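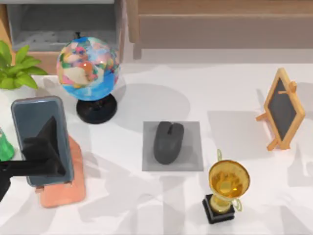

4.3 The open day: running the tabletop task in front of visitors

Figure 3. The simulated tabletop during the phone task. The gripper holds the smartphone nearly upright over the pink pad; the globe, mouse, trophy and chalkboard easel share the table with it.

The first two demonstrations of Laria took place in our own laboratory, with an audience that already knew what a joint limit was. The third was the public open day on May 6, 2018, and it taught us more than the other two put together. Visitors came in groups of up to 20, and each group spent eight minutes at the large screen while the task ran live in the simulator (Figure 3).

We had chosen a cluttered table on purpose. A bare surface with one block on it is easy to plan for, but it gives a visitor very little to talk about. With a globe, a trophy and a computer mouse on its grey mat, people began guessing at once what the arm would go for, and they argued cheerfully about it. Several wanted the trophy. Its thin looping handles looked like the obvious place to grab, and this led to some of the best conversations of the day about why a shape that suits a human hand may be awkward for two flat fingers.

The phone proved a very good choice of object. Everybody has picked one up, so everybody had an opinion on the grip! Visitors noticed the tilt of the phone in the fingers before we mentioned it, and a number of them asked whether the arm "knew" it was tilted. In Laria it does: the pose of the held object is estimated again after each grasp, using the Hudec module described in Section 3.2, and the planner works from that new estimate.

Between groups we reset the scene with Justell, our layout tool, which draws from a library of 3000 saved arrangements. We ran 26 sessions in all. Visitors were allowed to ask for a new layout, and they did so far more often than we had planned for, usually to move something tall into the arm's way. These requests were logged and now form the Zavard set, used in Section 5.

Two changes followed from the visit. We slowed the approach to the object, as people at the back had trouble following it, and we added a key that pauses the arm in mid-grasp so that a question can be answered on the spot. Both were in place for the second open day in September.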